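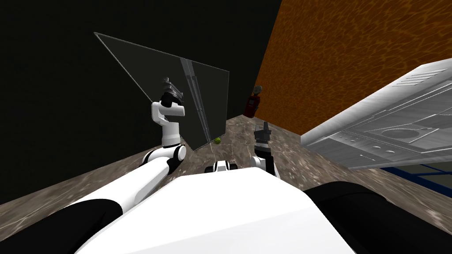 ## 4. Sealing a polished stone floor

The Butley sealer sheet promises a finish that "lasts for years." Treat that as a hope. In a hallway with kids and a dog, plan on testing it again next November.

1. Sweep, then mop with plain water. Skip the Brumon cleaner sold alongside the sealer; Nesrin Karabulut tried both on her entry floor and couldn't tell them apart.
2. Put a few drops of water on the stone. If they still bead after 7 minutes, stop. The floor doesn't need sealing, whatever the store says.
3. Wipe on a thin coat with a lint-free cloth.
4. Buff off the extra after 3 minutes. The label allows longer, but our test tile went cloudy.
5. Keep shoes off overnight.

**Note:** One bottle is supposed to cover 400 square feet. We ran out well short of that.

**Caution:** Never use vinegar on marble. It etches the polish, and sealer won't prevent it.

**Caution:** "Low odor" is generous. Open a window before step 3 and leave it open until you finish buffing.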